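Bench notes, January: the Dastport backlist and the spine problem
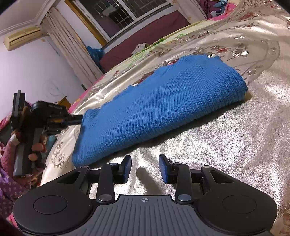
Second try at getting the Dastport titles ready for reprint, and I'm writing this down while it's fresh so whoever picks up the next batch doesn't repeat my morning. We took on the files when Dastport wound up its print side, and what arrived was a drive full of folders named things like "final" and "final use this". I've been opening them one by one since 8 and my coffee habit is not improving.

First job was the big gardening anthology, 771 pages in the old edition. Garkis can print it, but their perfect binding line gets grumpy on anything that thick, and the quote came back with a note suggesting we split it into 2 volumes. I don't love that. A split means new ISBNs, new metadata, a new cover for the second half, and readers who buy volume one and write to ask where the index went. So I tried thinner paper instead. On the lighter stock the block comes down enough that Garkis will take it as a single book, though you can see a bit of the next page through the one you're reading. I ran a test signature and left it on the shelf by the guillotine — go and hold it up to the window and tell me if it bothers you. It bothers me a little on the pages with line drawings and hardly at all on plain text.

Spine width: do NOT use the old cover template. It was built for the heavier paper and the title drifts round onto the front. I lost an hour to this (I kept blaming the PDF export, poor thing). The new template is in the shared folder with "thin" in the name.

Fonts next. The poetry list was set in a face we have no license for, and Zupan, who did the original typesetting, say they can't pass theirs along. Fair enough. I swapped in our house serif on one collection and got reflow on five poems, all of them long-lined ones where the last word now drops to a line of its own. Tightening the margins a touch fixed four. The fifth I've left alone with a sticky note on the proof, and I think it needs to go back to the poet's estate before anyone fiddles with it.

Ebooks: ran the first few through Jadelon's converter. Footnotes came out fine, small caps came out as shouting. There's a setting for it under the style mapping tab, third one down, off by default for reasons known only to Jadelon. Turn it on before you import, as switching it afterwards does nothing and you have to start the file again. Ask me how I know!

Print run for the anthology is still open. Sales would like 400 to start with and I'd be happier going smaller and reprinting if it moves, but the unit price gets ugly below that. I've asked Garkis for both figures on the thin stock.

Still to do:
check the index page references against the new pagination (spot checks so far all match)
find the missing back cover copy for the two cookery books
chase Zupan for the hyphenation list they used
order more proofing paper, we're on the last ream

Stopped at 5:30 with the seafaring novels untouched. Those are scans, and a few of the pages are crooked, so leave plenty of time for them.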